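Wendville Residents Help Forum
Workspaces and Shared Facilities

Reserving a shared worktable for recurring use

Posted by Marwa Abou Zeid, 1/22/26

I am writing on behalf of a bookbinding group of 11 members. We wish to reserve one worktable at the Hinrichs Building on a recurring basis through the end of May. The published rules state that a table may be held for "consecutive sessions," but they do not say how many, and the reservation form accepts only one session at a time. I would also like to know whether a group must carry its own insurance, and whether materials may be left on the table between sessions. I telephoned the front desk and received two different replies.

Jana Voß

The limit on consecutive sessions is 17 for registered groups. Individuals are held to a lower number, and the form on the website is intended for them. Groups must submit the recurring use request, a two-page document available at the front desk or by mail. It should name one responsible person and one alternate, both of whom must be residents of Wendville.

Insurance is not required for quiet handwork. It is required where a group brings heated equipment, solvents, or powered cutting tools. If your members use a guillotine operated by hand, state this on the second page, and the office will advise you in writing. 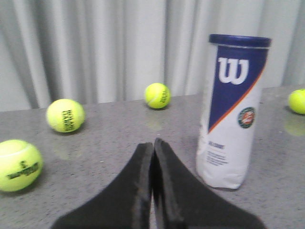

Gray tabletop, seen from close to the surface.

Materials may not remain on a table between sessions. Lockers are assigned separately and are subject to a deposit. Tables must be cleared before the session ends, including tape, adhesive residue, and paper trimmings. A group that leaves a table in poor order receives one written notice. After a second notice, the remaining reservations are released to the waiting list.

Please note that adhesives should be used only over a protective sheet. The building does not supply these.

Lutz Petersen

The above matches my experience, except that our alternate lived outside town and was accepted. That was under the previous rules, so I would ask.

Room 126 has the better light for close work. Request it by number on the form, or you will be placed wherever there is space.

Tsz-kin Ko

We used the Sondico booking page for this and it went through without the paper form. I do not know if it still does. Lockers were full when we applied.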